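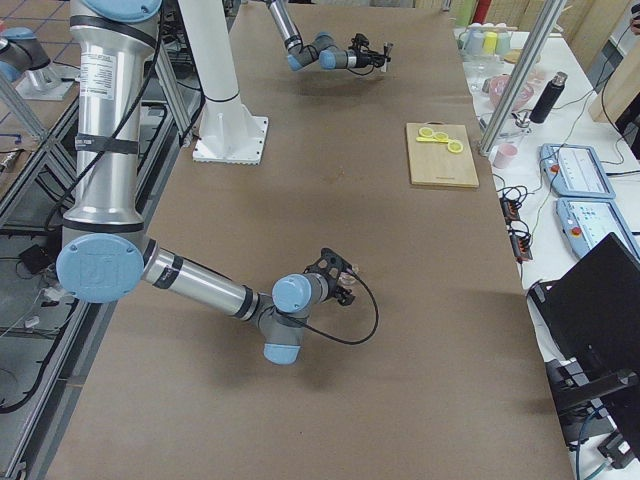 Robot arms over the long work table

Home Services Team News Contact

3 min read

Trellonell Pet Travel - team meeting, 1/23/23

Present: Marjan Mohammadi (chair), Rostam Dehghan (notes), bookings, drivers, kennel staff. Apologies from night shift.

Last minutes
Agreed. One fix - the crate order was placed with Zarei, not Ekell. Rostam to correct the copy on the shared drive.

Bookings
Busy. Most new inquiries are families moving for work, dogs mainly, a few cats, one parrot (declined, wrong paperwork, passed on to Dridow). Callers still getting two different answers on how early a rabies shot has to be done. Marjan wants one sheet by each phone and the old ones in the trash. Bookings to draft, Marjan to check against the current country rules before anyone uses it. Don't quote from memory in the meantime, call the customer back.

Quotes going out without the vet check line on them. Customers then upset at the final bill, fair enough. Template to be changed today.

Crates
Zarei delivery short by 2 of the large size. They say next truck. Rostam not convinced, will call again. Until then no large dog to be booked on a same-week flight unless the owner has own crate and we have measured it. Measured, not told over the phone.

Question from kennels - can we go back to Ekell for the large ones? They cost more but doors are better, and the latches don't stick. Marjan: get a price first, then decide. Bowls that clip on the inside keep coming off, kennels to send one back with a note.

Van
Repair bill came in at $1845. Higher than quoted, the garage found the rear air unit needed doing as well. Marjan OKed it as we can't carry animals without it. Van back on the road, drivers to write down the rear temperature at pickup and dropoff. Log sheet is in the door pocket. Pen is not, somebody bring a pen.

Second van due for its service, Rostam to book a slot on a day with no airport runs.

Kennels
Heating in the cat room goes off overnight. Timer was set wrong, reset now, night shift to keep an eye on it. Bedding - we are washing too often on half loads. Wait for full loads except where a animal has been sick.

Visiting hours. Owners turning up early to say goodbye and then staying through feeding. Long talk on this. Some want a fixed cutoff, some say leave it, people are upset and it is their dog. No decision. Bring back next time.

Training
Animal handling refresher, $700 for the group. Agreed. Covers drivers too, they have asked for it before. Date still to come from the trainer, likely June, before the summer rush. New starters go first if places run short.

Customer updates
Photos by text after landing going down very well, lots of thank-you emails. But 2 customers got nothing last week becuase nobody had their new number. Bookings to ask for the number they will be using on arrival.

AOB
Break room fridge - label your food.
Parking: leave the bay by the side door clear for vans.
Uniform fleeces, sizes to Rostam by Friday.

Next meeting, same time, Marjan to send invite.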